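Week 4: putting on a play outdoors

Hello again! Last time I rambled on about scripts, so now it's places. I did my first outdoor show at Drurkbridge with Märta Engebretsen, on a slope with 39 folding chairs and a generator that drowned out act two (we moved it in the interval, much better).

Go and stand where the back row will be. Get a friend to speak from the stage at normal volume, then again with the wind up.

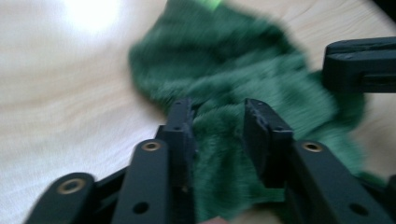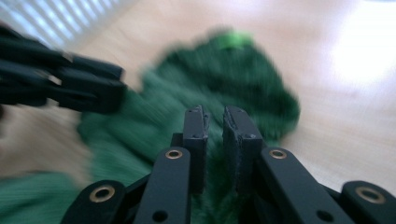
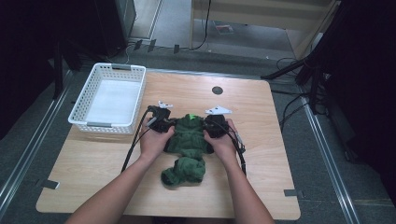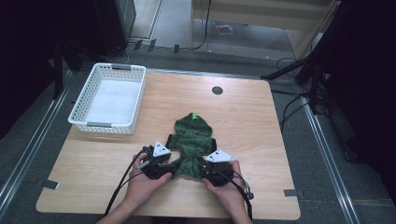
Green fabric on the table, black hand-held grippers.

Costumes next! Thick cloth reads well at dusk but it's murder in a sword fight, so rehearse in it at least 2 times. Kazimír Michalík's notes on the Wulness pageant are good on this, and on playing to 800 people without microphones.

For next week, pick a spot near you and sketch where the audience comes in.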